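Project updates | Textile handling

Feldale folding cell: progress report, fifth period
November
By Satish Unnithan, Grudar

Summary for the program office at Ramasamy

The folding cell at Feldale was out of service for part of this period after a fault on the left arm. Nobody was hurt. The cell is running again at reduced speed and the trial has resumed. We are behind the garment target set in the last report, and the shortfall comes almost entirely from the stoppage. The rest of this report covers what happened, what we found, what has been changed, and what we would like approved before the next period.

Status before the fault

We had completed 898 garment cycles in the period when the fault occurred. A cycle is one pick from the table, one flatten, one fold and one placement. Light cotton items were doing well. Dark garments were still giving more trouble than light ones at the flatten step, as we reported last time. The wrist camera has to find the boundary between one layer of cloth and the next, and on black fabric there is very little for it to work with.

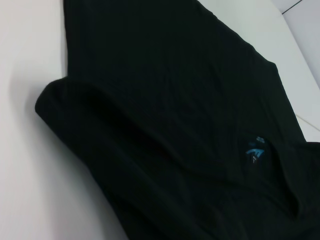
We had planned to spend the second half of the period on jackets and other heavy items. That work had only just started when the cell went down, so most of the results we can give you are for shirts.

The fault

On Tuesday afternoon the left arm failed to stop at the end of a lift. It had hold of a garment by one corner and was meant to raise it, pause, and wait for the right arm. It carried on upward and outward at lift speed until it reached the soft limit, where the controller cut motion. The garment stayed in the fingers. The operator was at the console outside the guard line and pressed the emergency stop a moment later. The stop worked as it should.

The arm travelled 238 mm past its intended stopping point. It did not touch the other arm, the table or the guarding. If the right arm had already been moving to meet it, the two could have collided at the wrist, and we have treated the event with that in mind. It was logged as a near miss under the site procedure and the Feldale safety lead was told the same afternoon.

What we found

The lift ends when the controller gets a grip-and-load signal from the force sensor in the wrist. The sensor cable on the left arm had worn through its jacket where it passes the second wrist clamp. With the wrist turned past a certain angle, the signal dropped out. That explains the start of the fault but it should not have been enough to cause the overrun, and most of our time went into the second half of the problem.

When the signal drops out, the motion software is supposed to treat the reading as bad and stop. In the version we were running it kept the last good value and went on using it. The timeout that should have caught this was present but had been set for bench testing and was never put back. We reproduced the behavior with the arm unloaded and the cable pulled by hand. It overran on each of 23 attempts with the old setting and on none of the 40 we made with the corrected one.

The bench setting was our mistake. It was changed during commissioning by our own team and there was no entry for it in the change log.

Corrective work

The cable has been replaced on both arms and rerouted so that it no longer bends over the clamp edge. Keltton supplied the new clamps, which have a wider radius. The stale-signal timeout is now locked in the controller configuration and is checked at startup; the cell will not leave standby if the value is wrong. We have also added a height limit to the lift itself, separate from the force signal, so a lift ends at a fixed point even with no sensor at all.

Cable inspection is now on the weekly list. Until the next review the arms run at half speed whenever both are inside the shared zone – this costs us throughput but we think it is the right trade for now.

Heavy garments after restart

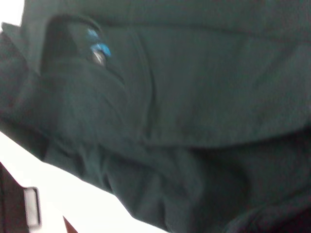

Outerwear was the first class of item we put back through the cell, as it loads the wrist sensor most. The new lift limit held throughout. What remains is an older problem with close-range views during motion. When the wrist is near the garment and still travelling, the weave smears and a heavy dark green cloth gives the layer finder only soft, broad edges, even where one panel plainly lies over another. Small bright details, such as glints of blue against the green, stay sharper than the fold lines and the software tends to fix on them. We are testing a short settle time before the close view is used for grasp selection. It helps, but it adds to a cycle that is already slower than we want, and we would like to get the same result by shortening the exposure. That needs better lighting over the table without washing out the white surface any further.

Effect on the plan

The jacket work moves into the next period. The mixed-load trial, where the cell takes garments in no set order, moves back behind it. We do not expect to change the final delivery date, although there is now no slack left ahead of it. Parts for the repair were covered by the existing maintenance line and we are not asking for extra money for them.

Requests

We would like your agreement to three items. First, an outside check of the controller configuration against the commissioning record, covering every setting and both arms. Second, a spare wrist sensor and cable set to be kept on site at Feldale, as the replacement had to be sent from our own stock and that added to the downtime. Third, permission to hold the half-speed rule in place through the next review, with the throughput target lowered to match.

The full fault log, the near-miss form and the test records for the corrected timeout are with the Feldale site office and can be sent on request.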